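助成事業進捗報告書(中間)

事業名:操作部品の再生・仕分け支援事業「Jukach」
実施団体:Josance
報告日:2022年8月8日
報告者:Maximiliano Echeverría(事業担当)

1. 報告期間の概況

本報告は、5月の事業開始から現在までの進捗をまとめたものである。本事業は、廃棄される制御盤や操作箱から押しボタンスイッチなどの小型部品を取り外し、種類別に仕分けたうえで、職業訓練の配線実習用教材として再利用することを目的としている。

期間中に受け入れた部品は825点、そのうち仕分けまで終えたものは453点である。年度末の目標は2,000点としており、受け入れ数は計画どおりに推移している。仕分けは計画をやや下回っている。主な原因は、5月に受け入れた分に同じ色で端子形状の異なる押しボタンが混在しており、保管箱の区分を途中で組み直したことにある。組み直しは6月中に終わり、以後は当初の想定に近い速度で進んでいる。

2. 作業場所の整備

申請書では既存の作業机をそのまま使う予定としていたが、部品が机の上で滑りやすく、小さなものが転がって床に落ちることがあったため、白い作業台の上に茶色の大判マットを敷いた。マットの購入費は消耗品費から支出した。費目間の流用は発生していない。

作業台では、一度に扱う部品を青いトレーに入れ、その横に色付きの収納箱を置く配置を標準とした。トレーは浅く、縁が立ち上がっているため、部品の取り出しと転がり防止の両方に都合がよい。収納箱は黄色と赤を使っている。箱の色は現時点では部品の色と対応させておらず、この点は後述の課題に含めた。 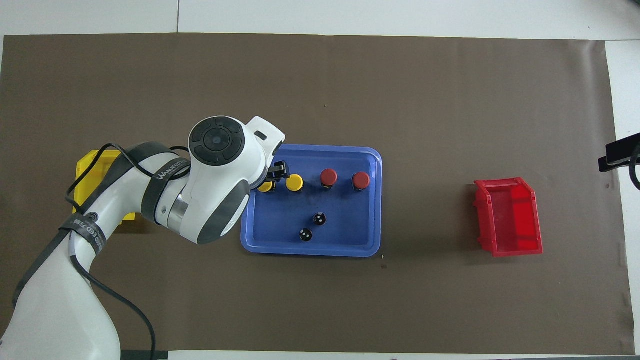
図1 青いトレーに入れた部品(黄色・赤色の丸頭部品と黒い小型部品)

トレーの内側には汚れや擦れが見られるが、使用に支障はなく、今年度の更新は予定していない。

3. 仕分け作業の進め方

作業は次の順で行っている。

(1) 受け入れ箱から部品を取り出し、外観を確認する。
(2) 押しボタン類とその他の小型部品を分け、少数ずつトレーに移す。
(3) 押しボタンを色ごとに並べる。
(4) 割れ、欠け、端子の曲がりを確認し、使用可、要修理、廃棄のいずれかに区分する。
(5) 収納箱に移し、受払簿に記入する。

当初は受け入れ箱から直接収納箱へ移していたが、色の取り違えと記入漏れが続いたため、6月からトレーを挟む手順に改めた。手順が一つ増えた分、一点あたりの時間は長くなったものの、受払簿と現物の不一致は大きく減った。棚卸しの時間も短くなっている。

ボタンは向きをそろえて立てて置くことにしている。横倒しのままだと側面の端子が確認しにくく、見落としの原因になるためである。立てて並べると、キャップの割れと本体の傷をまとめて確認できる。

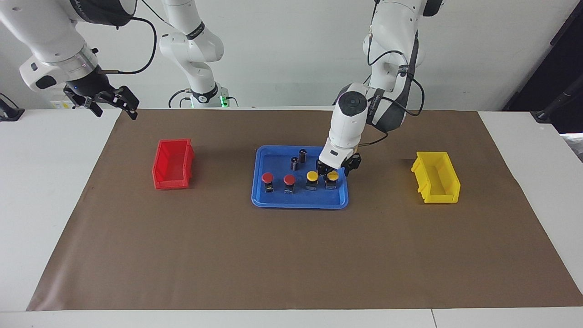 押しボタン以外の小型部品は、ボタンの列と重ならない位置に寄せて置く。円筒形のものは形が似通っていても仕様が異なる場合があり、表示の読み取りに時間がかかる。このため、ボタンの処理を先に終え、小型部品は後からまとめて確認する順番とした。表示が読み取れないものは教材には回さず、廃棄に区分している。

収納箱は、作業を始める時点で空にしておくことを原則とした。前回の残りが入っていると受払簿の数が合わなくなる。終業時には箱の中身を保管棚へ移し、トレーとマットを拭いてから片付けている。

4. 教材としての提供

仕分けを終えた部品のうち40点を、試行分として提携先の訓練施設Fosenに引き渡した。配線実習で使用してもらい、担当指導員から次の意見を受けている。

・キャップの色がそろっているため、回路図との対応を説明しやすい。
・本体の汚れが残っているものがあり、実習前に拭き取りが必要だった。
・赤と黄色以外のボタンも一定数ほしい。

汚れについては、手順(4)の後に乾拭きを加えて対応した。色の種類は受け入れ元に左右されるため、次期は緑と黒を含む盤を優先して引き取れるよう、協力企業のBravoと調整している。Bravoからは秋以降の引き渡しについて前向きな回答を得ているが、数量は未定である。

5. 予算の執行状況

支出は消耗品費と運搬費が中心で、いずれも予算の範囲内である。運搬費は受け入れが5月に集中したことから上期の執行率が高くなっているが、下期の引き取り回数は少なく、年度全体で超過する見込みはない。収納箱の追加購入は、保管棚の空きを確認したうえで下期に行う。領収書の写しと費目別の内訳は別紙のとおりである。

6. 課題

現時点の課題は次のとおりである。

・収納箱の色と中身の色が一致しておらず、慣れていない作業者が箱を取り違えることがある。箱の前面に内容物の表示を付ける方向で検討している。
・要修理に区分した部品の保管場所が不足している。修理の可否を判断する期限を設け、期限を過ぎたものは廃棄に回す案を作成中である。
・受払簿が紙であり、月末の集計に手間がかかる。表計算への転記を試しているが、記入欄の様式が統一されていないため、先に様式を改める必要がある。

7. 次期の予定

9月までに未処理分の仕分けを終え、10月からBravoの引き渡し分を受け入れる。Fosenへの二回目の提供は11月を予定しており、数量は同施設の実習計画に合わせて決める。乾拭きを含む改訂版の作業手順書は、次回報告時に添付する。

年度末の目標数の変更は求めない。収納箱の表示方法と修理品の保管期限については、決定後に書面で報告する。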